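February, evening

Today was a full day with the old tower, and my fingers smell of metal even after washing two times. I want to write it down while I still remember, because last month I did not write anything and later I could not say which of the computers had given me the trouble with the fan.

I started in the morning before the others came. Rizal Rondonuwu left me a paper with the asset number, 791, and three words: "parts or bin?" This is the way Rizal asks questions. The machine stood for a long time in the storage of Gemel, where it was used for drawings of machine parts, and then they bought new ones and gave us the old ones. It is a heavy thing. I carried it from the trolley alone and I regretted it, my back told me so until lunch.

I laid it on its side and took off the panel. There was less dust than I feared. I like this moment very much, when a computer is opened and you see for the first time how somebody in a factory has thought about it. In the cheap ones everything is pushed in where it can fit. In these old workstations somebody sat and made a plan. There is blue plastic so that your hand knows where to go, and the board is big and green, and there is room to work. I have respect for such machines, even when they are too slow for anybody now.

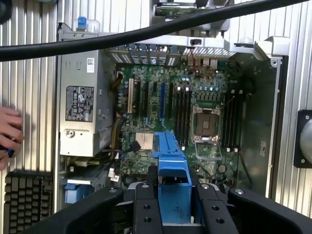 I had hoped that we would find processor and memory inside. Rizal had hoped it even more than I. But Gemel took the memory before they gave it away, and I cannot be angry, I would do the same. So I wrote "no CPU, no RAM" on the sheet and went to make coffee.

Aled Parri was in the kitchen already, with his bread and his opinions. He thinks we should not touch anything older than his daughter, who is 13. I told him that the power supply in this one is probably better than the one he has at home. He did not answer this, he only asked if I had used the last of the milk. I had.

After coffee I made the long part of the work, the checking of the socket. I have never learned to do this quickly. You take the lamp and you look at the pins from one side, and then you turn your head and look from the other side, and if one pin is bent the light comes back from it differently from its neighbors. Norbert Katona showed me this in my first month here, and he also showed me that one must not breathe on it like a horse. I looked for a long time. I could find no bent pin, but I wrote "to be checked again by N.K." because my eyes are not so good in the afternoon and his are younger.

The word "socket" I learned here, by the way. Before, I knew only the socket in the wall. Oratile laughed at me kindly when I asked her where was the plug for it.

At lunch we talked about the shelf. The shelf is full. There are boxes from Hidayat that we have not opened since the autumn, and a pile of cables which everybody says belongs to somebody else. Oratile Mnguni proposed that we give each cable one week and then it goes. Aled said one week is cruel. I was on the side of Oratile, but I said nothing, because two of the longest cables in this pile are mine.

In the afternoon I went back to the table and thought about the question of Rizal, parts or bin. I made my list slowly and in my best handwriting:

Power supply: keep. The label is clean and can be read, so the next person will not need to guess what it gives.

Drive cage: keep, if we can get it out without bending. The wires there need patience.

Motherboard: this is the question. If Norbert says the socket is good, we could put a processor from the Flimell box and bring the whole machine back to life. I wrote that I am for it.

Case: keep with the board, or recycle with the board. Alone it has no purpose for us.

Heatsink on the chipset: leave it where it is. The last time I took off one of these I broke a small hook and searched for it on the floor on my knees until it was dark outside.

Blue plastic: keep every piece, always. People throw them away and then they write to us and ask to buy one.
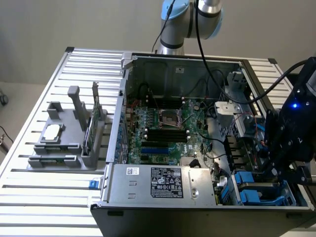
Later, after dinner

I was interrupted because Christos Alexiou telephoned. He has found a man who sells memory of the old type and wants three of us to share the price. I asked how old is old, and he read me the numbers from the sticker, very slowly, as if I were taking dictation. It could fit. I told him I must first hear what Norbert says, because to buy memory for a board that maybe does not start is like buying a saddle when you are not sure about the horse. This is the second horse in one diary entry, I notice. I have never been on a horse.

Christos also asked if I will come to the Foltura sale with him. I said yes before I thought about it. The last sale we came home with 3 keyboards and a printer which nobody wanted, and my wife looked at the printer and then at me, and she put a plant on it. The plant does well.

What I must do tomorrow: ask Norbert for ten minutes with the lamp. Buy milk, and the good kind, so that Aled will be silent. Look in the Flimell box if the processors there are the correct type, I think I remember yes, but I also remembered that we had a second anti-static strap and we do not. Take my two cables out of the pile before Oratile comes.

I also want to clean the small screwdriver. The tip is getting round – it slipped today on one screw of the side panel, and I scratched the paint a little. I did not write the scratch on the sheet. I think I will write it tomorrow.

My back is better now with the warm bottle. It is almost eleven and I should sleep.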